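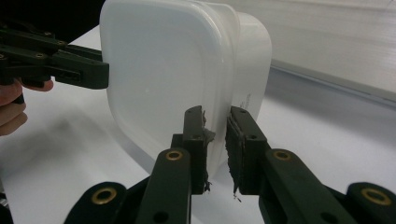

**Relatório de progresso n.º 3: Estudo de reutilização de embalagens plásticas em cantinas escolares**

Entidade executora: Laboratório Jarent
Entidade financiadora: Fundo Tundia
Responsável técnica: Verena Schwaiger
Data: 5 de janeiro de 2022

## 1. Âmbito do período

O presente relatório cobre os trabalhos executados até ao final de dezembro, correspondentes às tarefas T3 (migração e absorção), T4 (envelhecimento por lavagem) e à primeira parte da T5 (circuito de recolha). As tarefas T1 e T2 foram encerradas no relatório anterior e só são referidas quando os seus resultados condicionam os atuais.

O contrato prevê a avaliação de recipientes de polipropileno com tampa para distribuição de refeições, em substituição das cuvetes descartáveis termosseladas. A questão colocada pelo Fundo mantém-se: determinar o número de ciclos de utilização que um recipiente suporta antes de deixar de cumprir os critérios de aptidão definidos no Anexo A do caderno de encargos.

## 2. Lote em ensaio

O lote inicial era de 1446 recipientes com a respetiva tampa. Foram marcados individualmente por gravação a laser na base, depois de se verificar na T2 que as etiquetas adesivas não resistiam ao programa longo da máquina de túnel. A distribuição no fim do período é a seguinte:

| Situação | Unidades |
|---|---|
| Em circulação nas cantinas | 561 |
| Em ensaio laboratorial | 542 |
| Reserva não utilizada | 343 |
| **Total** | **1446** |

A reserva permanece armazenada ao abrigo da luz, conforme recomendado pela consultora Simanjuntak no parecer sobre a T1, e servirá de referência para as medições de cor e de opacidade. Não está prevista a sua entrada em circulação antes do encerramento da T6.

## 3. Tarefa T3: migração e absorção

Os ensaios de migração global foram feitos com três simulantes (ácido acético a 3 %, etanol a 10 % e óleo vegetal), nas condições de tempo e temperatura fixadas no Anexo A. Todos os provetes ficaram abaixo do limite contratual. Os valores mais altos surgem com o óleo vegetal, o que era esperado, e diminuem do primeiro para o terceiro contacto.

A absorção de corantes e de odores é mais problemática. Os provetes expostos a molho de tomate com teor de gordura elevado ficaram com coloração persistente depois da primeira lavagem. A coloração não altera os resultados de migração, mas constitui motivo de rejeição visual por parte do pessoal das cantinas. O painel sensorial detetou odor residual nos recipientes que permaneceram fechados com restos durante mais de uma noite; nos que foram passados por água no próprio dia, não se distinguiu diferença em relação à reserva.

Propõe-se separar, no relatório final, o critério de aptidão (segurança) do critério de aceitação (aspeto e odor). A redação atual do Anexo A trata-os em conjunto e conduz a taxas de rejeição difíceis de interpretar.

## 4. Tarefa T4: envelhecimento por lavagem

Os recipientes do grupo laboratorial foram submetidos a ciclos consecutivos na máquina de túnel, com detergente alcalino e secagem por ar quente. O programa atingiu, no grupo mais avançado, 356 ciclos. A meta contratual para este período era de 300.

Observações por componente:

- **Corpo do recipiente.** Sem fissuras. Aumento gradual da rugosidade na face interior do fundo, medido por perfilometria. Deformação da parede dentro da tolerância em todos os provetes, exceto nos que foram carregados na máquina com a abertura para cima.
- **Tampa.** É o componente limitante. A lingueta de abertura apresenta branqueamento por tensão na zona de dobra e, numa parte dos provetes, início de fissura.
- **Marcação a laser.** Legível à vista desarmada. A leitura ótica automática falha quando a superfície está molhada.

A perda de estanquidade foi avaliada por inclinação a 45 graus, com água corada, durante dez minutos. As fugas registadas ocorreram sempre no canto oposto à lingueta. O fabricante das tampas foi informado e enviou os desenhos do molde; aguarda-se resposta sobre a possibilidade de aumentar o raio interior do canto sem alterar o diâmetro do cordão de vedação.

O carregamento dos cestos passou a ser feito exclusivamente com a abertura para baixo. A instrução de trabalho IT-07 foi revista em conformidade e substitui a versão anterior.

## 5. Tarefa T5: circuito de recolha

O circuito-piloto funciona em quatro escolas do concelho, servidas pela cozinha central de Drundness. Os recipientes saem da cozinha em caixas isotérmicas, são devolvidos após o almoço e seguem para lavagem no mesmo veículo, em compartimento separado.

Verificaram-se três desvios em relação ao plano:

1. A quarta escola iniciou com duas semanas de atraso, por falta de ponto de água na copa.
2. As tampas são devolvidas em menor número do que os corpos. A diferença concentra-se nas refeições entregues para consumo fora do refeitório.
3. O registo de devoluções em papel foi abandonado em dezembro e substituído por contagem à chegada à lavagem. Os dados anteriores e posteriores a essa alteração não são diretamente comparáveis e serão apresentados em séries distintas.

O tempo de manuseamento por refeição aumentou na copa e diminuiu na cozinha, por eliminação da termosselagem. O balanço ainda não é conclusivo: faltam as medições da quarta escola e as do turno de pequenos-almoços.

## 6. Execução financeira

A despesa acumulada está dentro da dotação aprovada. A rubrica de ensaios externos tem execução superior ao previsto, em consequência da repetição do ensaio com óleo vegetal, cuja primeira série foi anulada por desvio de temperatura na estufa. A rubrica de deslocações tem execução inferior. Solicita-se autorização para transferência entre estas duas rubricas, sem alteração do montante global. O pedido segue em formulário próprio (modelo F-12), acompanhado dos comprovativos.

Não houve aquisição de equipamento no período. A reparação da bomba doseadora da máquina de túnel foi suportada por fundos próprios do laboratório.

## 7. Riscos

| Risco | Probabilidade | Impacto | Medida |
|---|---|---|---|
| Falha prematura da lingueta da tampa | Alta | Alto | Revisão do molde; encomenda de tampas de substituição |
| Perda de tampas no circuito | Média | Médio | Contagem separada por escola |
| Encerramento de refeitórios por motivos sanitários | Média | Alto | Extensão do piloto até ao fim do ano letivo |
| Rejeição por coloração | Alta | Baixo | Revisão do critério; teste com material pigmentado |

## 8. Trabalhos do próximo período

- Conclusão da T4, até ao limite de 500 ciclos ou até à falha de metade das tampas do grupo mais avançado.
- Ensaio de queda a 80 cm com recipientes cheios, a 4 °C e a 60 °C.
- Medição de tempos na quarta escola.
- Comparação do consumo de água e de detergente com carga completa e com meia carga.
- Entrega da proposta de alteração ao Anexo A.

## 9. Decisões solicitadas ao Fundo

a) Aprovação da transferência entre rubricas descrita no ponto 6.
b) Parecer sobre a separação entre critério de aptidão e critério de aceitação.
c) Confirmação de que as tampas de substituição podem ser imputadas à rubrica de consumíveis.

A decisão referida em c) condiciona a data da encomenda. O prazo de entrega indicado pelo fabricante é de seis semanas a contar da adjudicação.

Verena Schwaiger
Laboratório Jarent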